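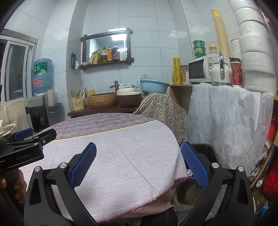
August, 9:40 am

Second pass on the headline sorter for the Rellico entertainment feed. Yesterday's batch had 1,539 items, mostly celebrity splits, trailers and casting news. I labelled 85 of them by hand before lunch and compared with the sorter.

14 were wrong. Five of these are the same mistake: the story about the Dredari trailer goes under "relationships" when the text says the two leads "reunite". I removed this word from the list and will run it again tonight.

Double stories are still a problem. When one paragraph has a divorce and a new series together, the sorter takes only the first — the Fitulov round-ups are nearly all like this. Maybe split at the semicolon? Šimek does it by paragraph, but their items are longer.

To do:
- colour tags for "rumour" and "confirmed"
- ask who has the old label sheet
- rerun with the new word list, same batch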